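Gromwood linen drive moves to September pickup

Posted Monday, June 7, 2021

The spring linen drive in Gromwood closed over the weekend with 267 towels collected, along with 129 sheets and 18 blankets. Organizers said the sorted bundles will stay in storage at the Tikport depot until the shelter on Rawashdeh Street reopens in September.

Households were asked to wash everything before dropping it off and to fold towels to a common size so they fit the depot's shelves. A large bed makes a good surface for the job.

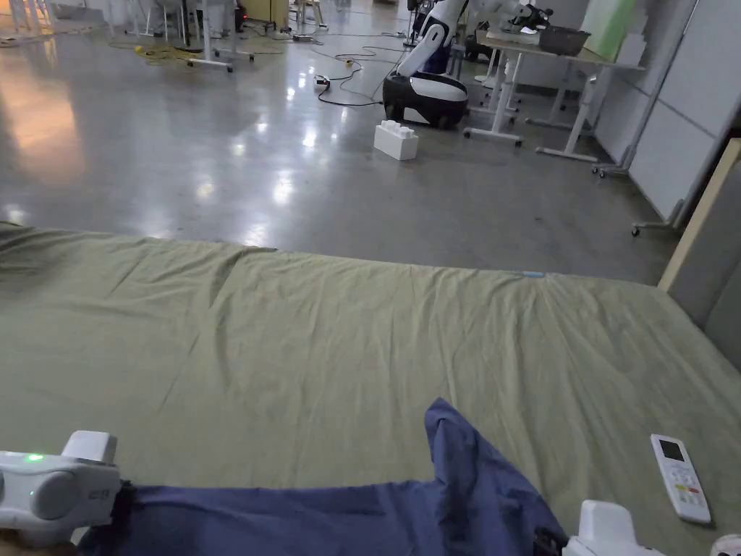
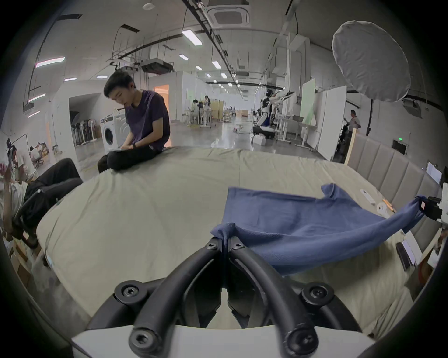

The size asked for is a bath towel folded in half lengthwise, then in thirds. Hand towels are folded in half twice. Anything with a hood or an odd shape goes in a separate bag, marked on the outside.

Sorting took longer than planned this year. Many of the early bags held towels that had been rolled or stuffed in loose, and these had to be shaken out, checked for holes and folded again before they could be stacked. Later bags were in better order after the folding instructions were printed on the drop-off slip.

Blue and gray towels made up most of the donations. Color does not matter to the shelter, but the depot keeps dark and light items apart so they can be washed in separate loads after use. Fitted sheets were accepted in all sizes. Those without a readable size label were measured and tagged, and the twin sheets were put aside first, as the shelter's beds are that width.

Items too worn to be used as bedding or towels were not thrown out. A total of 196 pounds of fabric went to Lultivard, the textile recycler on the county road, where it will be cut into cleaning rags. Pillows and foam mattress pads could not be taken by either place and were returned to donors where a name was on the bag.

The drop-off bins outside the library and the town hall have been emptied and locked. Residents who still have linens to give are asked to hold on to them until the bins open again in the fall. Pillowcases are the main shortage, and new or lightly used ones in standard size will be accepted at the depot counter over the summer during regular hours.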